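Introductory Robotics Practice
Handout 7: The Box Packing Task
Turkanano Campus, Paselcombe
Course convenor: Yusri Sutanto
Issued Sep 9, 2024

Read this handout before your group's bench session. It replaces the July version, which set the task for a single arm and used wooden blocks. Students repeating the unit should note that the marking has changed as well.

1. Purpose

In the earlier sessions you moved each arm to named positions and opened and closed its gripper on command. The packing task asks you to put those skills together. Your group will guide the two arms through the handling of small household objects in and out of an open cardboard box, record your attempts, and use the recordings to train a simple control program. The program will then be tried on the same bench with the same objects.

The task is marked mainly on the quality of your recordings and on your written account of them. A group whose program performs poorly may still receive a high mark if the reasons are well set out.

2. Terms used in this handout

An attempt is one continuous recording, beginning with both arms at rest and ending when they have returned to rest. A grasp is any closing of the gripper on an object, whether or not the object is then lifted. A handover is the passing of an object from one arm to the other without it touching the table. A reset is the work done by hand between attempts to return the bench to its starting layout.

3. The bench

Each bench has two arms, one on either side of the work area, with the box between them. The box is open at the top and stays in the centre of the table. Do not tape it down. Part of the exercise is to learn how much a light box shifts when a gripper brushes its wall, and your program will have to cope with that.

The objects are toys, chosen for their differences in shape. The yellow submarine is long and takes up most of the width of the box. The pastel cube puzzle has flat faces, which suit the gripper, but it should be approached squarely. The light blue robot is round and can roll away from a finger that meets it off centre. The small red and grey vehicle is best taken across its width.
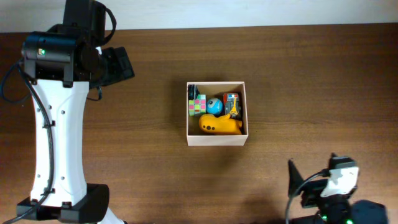
Packing order matters more than most groups expect. An object placed early limits where the gripper may enter later, and the fingers need clear space on both sides of whatever they are releasing. Groups last year often placed the easy objects first and were left with a narrow gap for the longest one. Before you record anything, plan the order on paper and mark where each finger will be at the moment of release.

The same applies when unpacking. Where objects are packed closely, the first one out has the least room around it. Choose it with care, and consider whether the left or the right arm has the better line of approach. It is acceptable to nudge an object with a closed gripper to make room, provided you do so in a consistent manner across your attempts.

4. Before you record

Check that the power is on at both arms and that neither cable is pulled tight when the arm is at full reach. Move each joint slowly through its range once. If a joint sticks or makes a grinding noise, stop and inform the bench supervisor. Students must not open a joint housing or loosen a cable clip.

Clear pens, phones and cups from the table. Items left in the work area will appear in your recordings, and the program may learn to rely on them.

Agree on roles. One student guides the arms, one keeps the log, and the remaining members carry out resets. Roles must rotate so that every student guides the arms for a fair share of the session.

5. Recording

Each group is to submit 16 usable attempts. An attempt is usable if the arms start and finish at rest, no hand enters the work area, and the log entry is complete. A dropped object does not make an attempt unusable. If you recover from the drop, keep the recording and note it in the log – these attempts are often the most helpful in training.

Guide the arms at a steady pace. Long pauses are a common fault. A pause while the operator thinks is recorded like any other part of the motion, and the trained program will tend to pause in the same place. If you need to think, finish the attempt and discuss it afterwards.

Vary the starting layout a little between attempts. Turn an object, or swap the places of two others. Write each change in the log.

6. Training and trial

Recordings are to be copied to the Brotstead server under your group's name. Use the training settings supplied, with the step count left at 2000. Groups wishing to change the settings must first submit results from the standard run.

Trials will be held in the Ngui Laboratory. Keep clear of both arms while the program is running, and have one member at the stop switch at all times. No student is to reach in to assist an arm, even where an object is plainly about to fall.

7. Written account

Submit one account per group, no longer than four pages. It should state your packing order and the reasons for it, describe two attempts in detail, one good and one poor, and compare the trained program's behaviour with that of your operators. Attach the full log.

Further reading for this task begins on page 166 of the course reader. Questions about equipment should go to the bench supervisor, and questions about marking to the convenor.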